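Ticket: Vullero kitchen-task kit, wrist camera feed drops during grasp
Product: Vullero arm with two-finger gripper, Wovell control software
Opened by: Hậu Khương
Handled by: Unai Cabello, Redex support
Priority: normal
Status: open, waiting on customer

Hậu Khương, 9:15 a.m.
We have the kit on a 90 day evaluation. The wrist camera feed freezes when the gripper closes on something tall. The arm keeps moving, but Wovell shows the last good picture until I restart the stream. Out of 260 runs in February it happened on 10. Small items like the toy fruit have never triggered it. Is this a known problem, and does it count against the evaluation period?

Unai Cabello, 10:40 a.m.
Thanks for the report. The evaluation clock is paused while a hardware ticket is open. Please send the Wovell log from one of the bad runs and tell me which camera cable you have. The part number is printed next to the plug.

Hậu Khương, 11:25 a.m.
Log attached. The cable is the 700 mm one that came in the box. I reseated it at both ends and ran the ketchup bottle task again, and got one freeze. Reinstalling Wovell made no difference.

Unai Cabello, 1:50 p.m.
The log shows the camera dropping off the bus and coming back under a new device number. Wovell doesn't pick up the new number by itself — that part is a software bug and I have filed it. The drop itself looks like strain on the connector. Can you send pictures of your table, the cable run and a grasp?

Hậu Khương, 2:30 p.m.
Table and arm from overhead, wrist camera on the ketchup bottle, and the layout from the room camera:
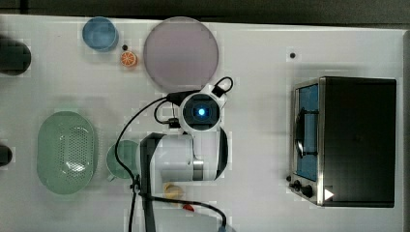
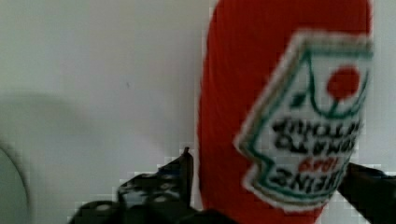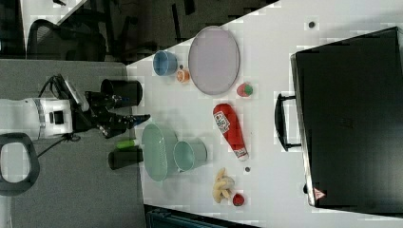
I can move the fixed items if you need more clearance, but the toaster oven task has to stay on the list. Mai on our side is comparing kits and wants that one in her report.

Unai Cabello, 3:45 p.m.
No need to move anything. Please do the following:
1. Power down the arm.
2. Leave more slack at the wrist joint and clip the cable to the link below it.
3. Turn the wrist through its full range by hand and check that the cable never goes tight.
4. Power up and repeat the bottle task 10 times.
If it still freezes, I will ship a longer cable at no charge. The Wovell fix is planned for the next update — until then, restarting the stream is the only workaround.

Hậu Khương, 4:10 p.m.
Will do it tomorrow morning and post the new log in this ticket.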